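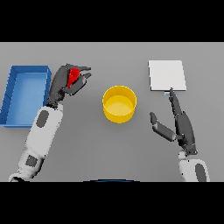

Buschmann Racing has signed Raed Tannous to drive its second car for the rest of the national sports car season, starting with the August round at Radarton.

Tannous, 23, replaces Fatima Magagula, who moves across to the team's lead entry. He has spent the past two years in the junior one-make series, where he finished runner-up last season, and tested with Buschmann at Mumia during the winter break.

The team said the deal covers the remaining rounds, with an option for next year. Tannous will carry number 97, the same number he has used since karting.

"I did a lot of laps at Mumia and I felt comfortable in the car by the second afternoon," Tannous said. "Radarton is a different sort of track. There's more braking and the kerbs are higher, so I'll be spending plenty of time with the engineers before we get there."

Magagula is fourth in the drivers' standings, nine points behind third place. She won the opening race of the year and was leading at Vurine before a puncture dropped her out of the top ten. She will keep her current race engineer when she changes cars.

"The two cars are built to the same spec, so it's not a big change for me," she said. "The crew on the lead car have been together for a long time and their pit stops have been very good."

Buschmann has entered the championship every year since 1991 and is based a short drive from the Vurine circuit. The team has run two cars in each of the past three seasons, although it missed one round last year after the second chassis was damaged in practice.

Both cars will have the revised rear wing that was approved by the series earlier this season. A private test is planned before the trucks leave for Radarton.

Practice at Radarton begins at 9 am, with qualifying in the afternoon. Gates open to the public at 8 am and paddock access is included with general admission.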